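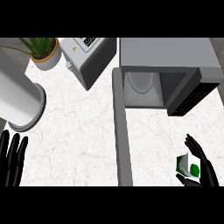
How many hands should a lab buy before the simulated kitchen results are in? One pair, with the second pair held back until the grasp numbers settle.

4.2 Budgeting for hardware

We planned purchases from the simulator backwards. Each kitchen task was first run in Prarer, and only what a task needed went on the list. Figure 3 shows one of them, small box in the right hand, microwave door open. Tasks like this set the finger count and the reach, so they also set most of the cost.

Budget lines, short version. Arms: leased, 6 months, Burnirow. Hands: bought outright. Spare fingertips: 130 per set, ordered in May, too few. Shipping was left out of the first draft entirely and had to be added by Pumphrey on a Thursday night. Render time came to 800 hours, which we had budgeted seperately and under the wrong heading.

Of 231 candidate runs, the ones with an appliance door mattered most for planning. A hand that can hold a box but cant clear the door edge is the wrong purchase. Vaher argued for a cheaper gripper on the left side; we priced it, but kept matched hands so one set of spares would cover both.

Not costed here: real appliances, counter, floor mounts. See Section 5.

Figure 3. Simulated kitchen task from the planning set, viewed from above.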